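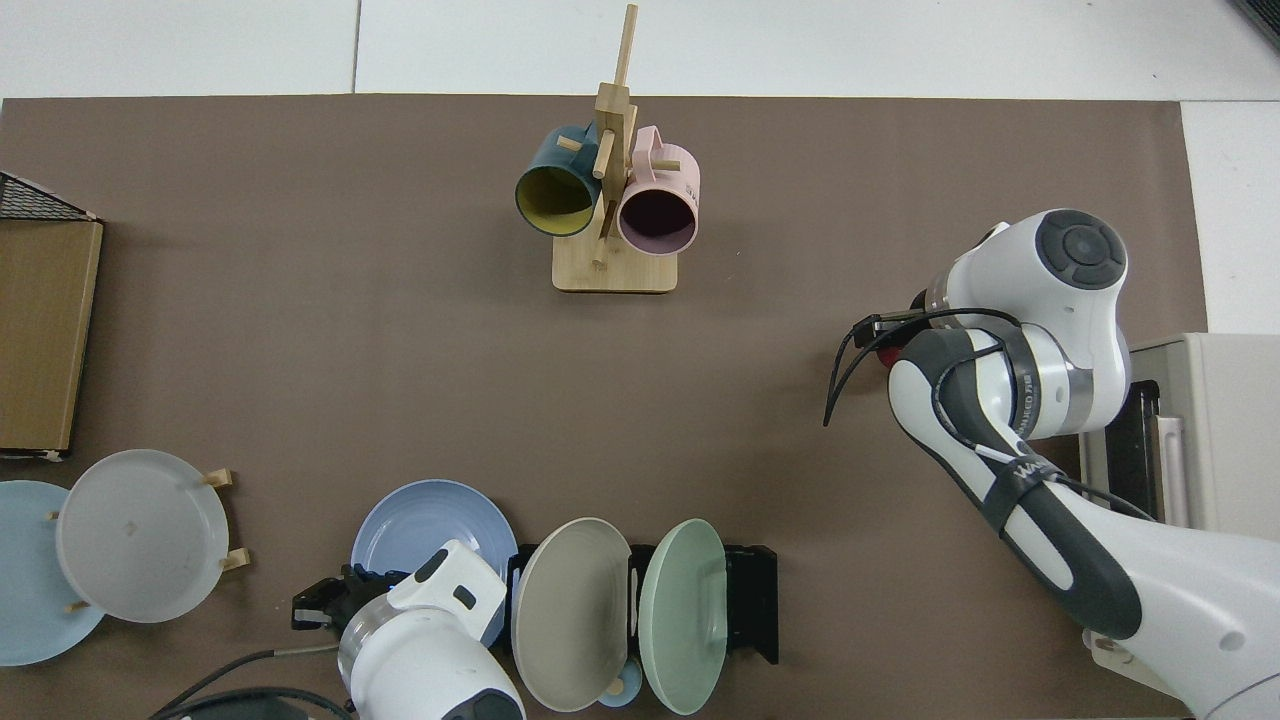 Two mugs and a mug tree, ready for tea.

Hi, I'm Darcy Halliday, and I'm looking for people who will let me be nosy about how they drink tea and coffee at home. I write about everyday habits (dishes, laundry, who gets the good chair) and my next long piece is about hot drinks in the houses and apartments of Brircombe. I need 8 households to take part, and I'd love yours to be one of them!

So what would you be doing? Mostly what you do already. For 4 weeks in February you'd keep a small notebook by the kettle or the coffee maker and jot down a line whenever somebody makes a drink. Who made it, who it was for, which mug it went in, whether it got finished or went cold on a windowsill. Spelling doesn't matter. My own trial notebook is full of things like "tea, blue mug, forgot it, made another one," so please don't feel you have to be interesting.

At the end I'd come over for a chat that lasts as long as a pot of something, and I'll bring the cake. I'd like to hear about the mugs too: the one from a job you left years back, the chipped one you won't throw out, the one guests never get. If you'd prefer to meet someplace else, the back room at the Royer Library is ours whenever we want it, thanks to Siham Moussa, who runs the front desk there and has already told me far too much about her teapot.

You get $200 per household, paid when you hand the notebook back. You can stop whenever you like, and I'll pay you for the weeks you've done. I'll change names in the finished piece, and you can read your part before it goes anywhere.

Who I'm after: anybody over 18 living in Brircombe or out toward Nallden, alone or with others. Kids and roommates are welcome to write in the notebook as long as everyone at home is okay with it. I already have plenty of serious coffee people (hi, Mathias!), so I'd be really happy to hear from instant drinkers, cocoa drinkers, night shift workers and folks who share a kitchen with people they hardly know. If you've moved here from another country and brought your way of making tea with you, please, please write.

To sign up, leave me a note at the library desk with your name, a phone number, who lives with you, and a few lines about the last hot drink you made. Up to 200 words is plenty. Sipho Mabuza is helping me read through them, and one of us will call you either way.

I can't cover the cost of your coffee or tea, sorry, but the notebooks and pens are on me. Tell me when you call if you need large print or would like to record your entries by voice.

Posted 2022-10-26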